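Community Help > Desktops > Upgrades and repair

Open CPU socket on an old Dell tower, is it safe to leave like this and what do I check before putting a chip in?

Posted by Skokance

I have an older Dell tower, black case, that I'm bringing back to life for my nephew. It was sold without a processor and I bought a used one separately. I have never put a CPU in a board before. I've done memory and drives plenty of times.

The tower is on its side with the panel off. The frame over the socket is up and the socket is empty. I haven't gone any further. I want to know three things.

Do I need to take the graphics card out first to get enough room?

Do I need to disconnect the blue cables by the drive cage? They look close to where my hand will be.

How do I know which way around the chip goes?

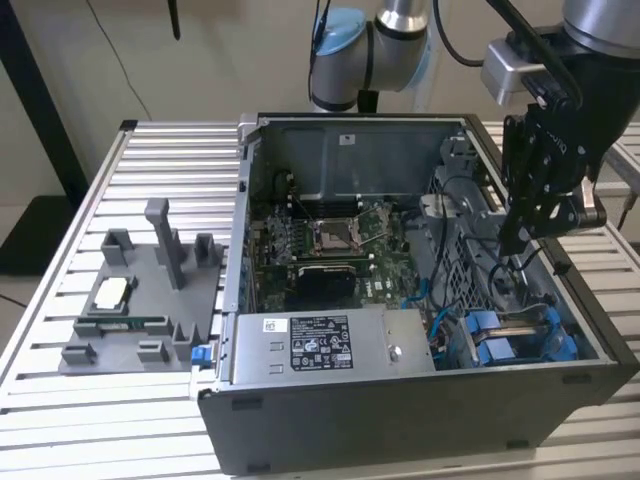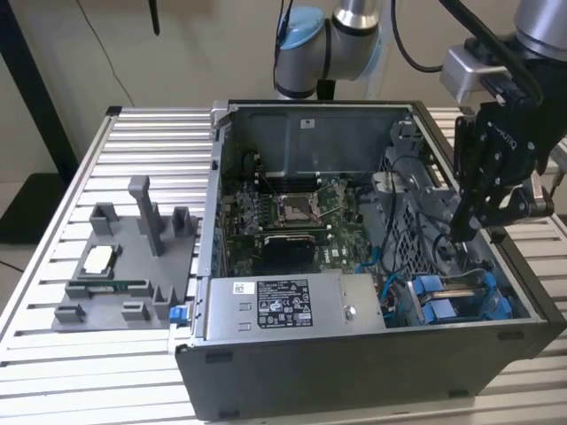 Side panel off, socket open, CPU still in the tray to the left of the case.

The power cord is out of the wall. I have a tube of thermal paste here from Mercado, the electronics place near me, and it has never been opened. The seller's note has "2973" written on it and nothing else, so I don't know if that's a part number or his own stock number.

Thanks for any help. I can work on it again tonight after 7.

Answered by Ildikó Szűcs

You can leave the graphics card where it is. It's below the socket and the chip goes straight down from above, so it won't be in the way. Same with the cables. If they bother you, push them toward the drive side and leave them plugged in. On these Dells it's easy to forget which one went to which drive.

For the direction, look for a small triangle on one corner of the chip and match it to the mark on the socket or on the board next to it. Many Intel chips also have 2 notches on the edges that line up with bumps in the socket. Hold the chip by its edges and lower it flat. Don't slide it and don't press on it. If it's the right way around it just sits there. Then bring the frame down, and the lever after it. The lever takes more force than you would expect the first time, and that is normal.

Before you do any of that, look at the socket with a flashlight from a low angle. If the contacts are in the socket, they should all lean the same way in even rows. One bent pin shows up as a spot that catches the light differently. Don't touch them with your fingers or a cloth.

As for leaving it open, overnight is OK if nothing can fall in. A clean piece of cardboard over the case will do. If you have the plastic socket cover, use that.

Also check that the chip is on the supported list for your model. Look up the service tag on the case and go by that - the number on the seller's note could be anything. A chip can fit the socket and still not boot if the BIOS is too old for it.

Answered by Miltia

what she said. wipe the old paste off the top of the chip and the bottom of the cooler first, rubbing alcohol and a coffee filter. new paste the size of a pea. and touch bare metal on the case before you pick up the chip

Answered by bomunel1104

I would just buy a newer computer. These old towers use a lot of power and you'll spend more on parts than it's worth. I had one and the fan was loud too.

Comment from Skokance

Thank you Ildikó, I'll leave the card in and go over the pins with a flashlight tonight. I do have the service tag so I'll look up the list first. Miltia, would the 70 percent alcohol from the drugstore be OK or does it have to be the stronger kind?

Comment from Miltia

70 is fine, just let it dry all the way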